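PRESS RELEASE
For immediate use

Waline opens order book for Bonevov electric roadster, first cars due December

HURNLEY - Waline has opened the order book for the Bonevov, a two-seat electric roadster and the first car the company has done with no gas version alongside it. First cars go to customers in December. Full pricing to follow, see notes at the end.

Single motor, rear drive. 174 miles of range with the roof up, on Waline's own test loop. Curb weight is 2,439 pounds with the standard pack and full trim. A stripped Club version, no radio, no carpets, manual roof, comes in at 2,266 pounds and will be sold in the same showrooms. Both are street legal.

"People kept asking us for a small car that's fun at normal speeds," said Tahira Pirzada, head of product at Waline. "So no huge battery, no giant screen. You get a wheel, two pedals, a decent seat. We spent most of the money on the suspension and I think you'll feel that in the first mile."

The suspension is new. Double wishbones at all four corners, dampers tuned by Abbasi, who also did the steering rack. Abbasi engineers spent last winter with the car on the back roads north of Hurnley, and the spring rates were changed twice after that. Softer in front than the early prototypes. Club cars get a stiffer rear bar and a shorter ride hieght. 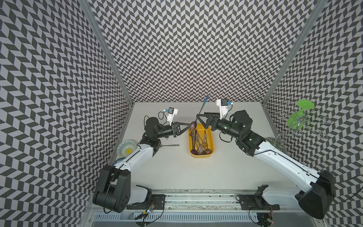

Robot arms over a white tabletop.

Charging: the port is behind the driver's door, on the left side. Home charging overnight from a standard wall box. Fast charging is standard on the roadster and an option on the Club. Waline is not quoting fast-charge times yet, those numbers come with the final certification paperwork.

Colors at launch are white, dark green, a flat gray and one orange. The orange costs extra. Cloth seats only for the first year, heated on the roadster. The roof is a manual fabric top on both, lined on the roadster and unlined on the Club. Trunk takes two soft bags, with a little more room under the front lid for the charge cable.

The first 80 cars will be a Hurnley Edition, numbered on the door sill, with the Abbasi dampers finished in orange and a fitted cover. Buyers of those get a day at the Hurnley handling track, lunch included, travel not. Applications thru the Waline website or any dealer. One per household.

"We'd rather build it slowly and get the panel gaps right," Pirzada said. "The second batch starts when the first is done."

Right-hand-drive cars are planned but no date yet. No coupe is planned.

Notes to editors
Weights are without driver. Range figure is for the roadster on standard wheels, Club range to be confirmed.
Press cars available from the Hurnley office, by appointment, from 9 a.m. Please bring your license.
Pricing release and spec sheet to come seperately.
Interview requests for Tahira Pirzada: contact the Waline press desk.

ENDS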